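How a Restaurant Kitchen Works
A guide for young readers from the Havton Food Learning Center

When you visit a restaurant, you see the tables, the menu and the person who takes your order. Behind the kitchen door, a team of people is working to prepare your meal. This guide explains who they are and how they work together.

Who works in the kitchen?

The person in charge of a kitchen is called the head chef. The head chef decides what goes on the menu, teaches the other cooks and checks the food before it leaves the kitchen. At the Plasau, a restaurant in Havton with 50 seats, the head chef is Valdir Pimentel.

The head chef has a helper called the sous chef. "Sous" is a French word that means "under," and it is said like the name Sue. When the head chef is away, the sous chef takes charge. Spyros Hoxha is the sous chef at the Plasau.

Other cooks each look after one part of the kitchen, called a station. One cook may work at the grill. Another may prepare salads and cold dishes. A pastry cook makes bread and desserts, and often starts work early in the morning, while the rest of the building is still dark.

Dishwashers are also part of the team. Without clean plates and pots, the cooks would soon have to stop.

Getting ready

Most of the work in a kitchen takes place before the first guest arrives. Cooks wash and chop vegetables, make sauces and measure ingredients into small containers. They call this work "mise en place" (say "meez on plahss"), a French term that means "put in place."

At the Plasau, the cooks begin at 3 in the afternoon. Mr. Pimentel reads out the list of dishes, and each cook checks that everything needed is at the right station. On a Friday, the busiest night of the week, extra soup and bread dough are made.
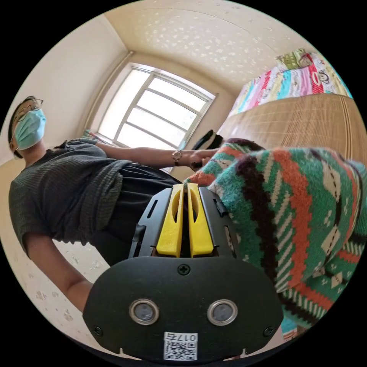 What happens to your order?

When you choose your food, the server writes it down or enters it into a small computer. The order is then sent to the kitchen on a slip of paper called a ticket. Each ticket has the number of your table and the dishes you have asked for.

One person stands at a counter called the pass and reads the ticket aloud. The cooks answer "Yes, Chef!" to show that they have heard. This may sound strange at first, but a kitchen can be very noisy, and a clear answer helps to prevent mistakes.

The cooks must also think about time. Suppose that one guest orders roast chicken that needs 15 minutes and another orders a salad that needs only 3. If both were started together, the salad would be left waiting. The salad cook therefore begins later, so that both plates are ready at the same moment.

Keeping food safe

Restaurants must follow rules that protect the people who eat there. Cooks wash their hands often. Raw meat is kept away from food that is ready to eat, and cold food is stored in a refrigerator. Inspectors visit restaurants to make sure that the rules are being followed.

Some people become ill if they eat certain foods, such as nuts, milk or eggs. This is called a food allergy. If you have one, you or an adult should always tell the server before you order - even if you have eaten the same dish before, as a recipe may have changed.

Words to know

Menu: the list of food and drinks that a restaurant offers.
Pass: the counter where finished plates are checked and collected.
Service: the hours when guests are being fed.
Station: the part of a kitchen where one kind of food is prepared.
Ticket: the slip that tells the kitchen what a table has ordered.

Something to try at home

With an adult, choose a simple meal of two dishes. Write down how long each one takes to make. Then work out when you should start each dish so that both are ready together.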